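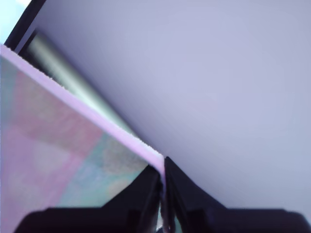 Home Projects Guides Club Calendar Contact

Posted Jan 6, 2023 by Ebony Paewai

How to record a soft-item set for the Sanside Robotics Club

Any student on the laundry project needs to record at least one full set before the May demo. A set is 100 runs with one kind of item. Plan on two sessions, as few people get through it in one.

You need the arms, a desk with some open space in front, two or three cloth items, and a laptop logged in to the Flidudach recorder. If you haven't used Flidudach before, ask Valentyna Kravchuk for a login before you come in.

Step 1. Set the grip force

Open the arm settings and set the grip to 9. The default is higher and was meant for the block stacking project. Thin cloth will still hold at 9. If a towel slides out, raise it one step at a time and write the new number in the log.

Step 2. Practice the lift

Drop the item on the desk in a loose heap. Close the fingers on a fold near one edge, then raise the arm straight up until most of the cloth hangs free. Do this ten times without recording. 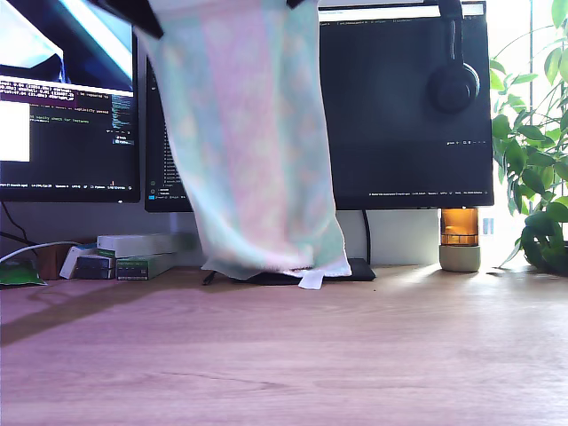
Go slowly on the way up. If you pull fast, the cloth swings and the next grab is harder. Stop when the lower edge is just at the desk, then move sideways. A towel that hangs in long folds is easier to lay down flat than one that was grabbed in the middle.

Step 3. Move to small items

Socks come second because they give you less to hold. Come in from above with the fingers open, close on the cuff end, and lift only that end at first. Check the hold before you bring the rest up.

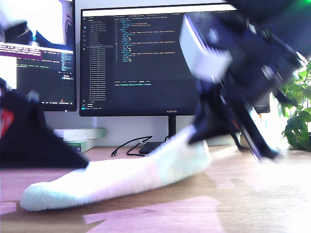 Gripper at the cuff end of a fuzzy sock.

Try the toe end too. The Demchenko scoring script wants both kinds of grab in each set and will flag a set that has only one.

Step 4. Record

Press start, do one pick and one place, press stop. Keep each run under 90 seconds. If you drop the item, keep going and pick it up again, then mark the run "retry" in the notes box. Don't delete it. Last year's group threw out their drops and ended up with 509 runs that had no recoveries in them, and the model never learned to try again.

Change where the item starts after every run. Turn it, bunch it up, or slide it closer to one arm.

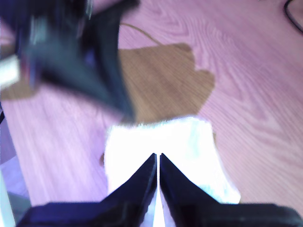 White and very pale items can wash out when the light is strong. Look at the wrist view before you press start. If you can't make out the edge of the cloth, lower the exposure one notch or close the blinds partway. Use the same setting for the rest of the session and put it in the log.

Step 5. Check and upload

Run the checker on the whole folder. It looks for repeats and missing files. Fix what it lists, run it again, and copy the folder to the Pokton drive under your own name. Then park both arms and switch off the power strip.

Bring your log sheet to the next meeting so Valentyna can sign off on the set.

Questions: see Ebony or Valentyna at any build session.

© Sanside Robotics Club | Contact | Back to top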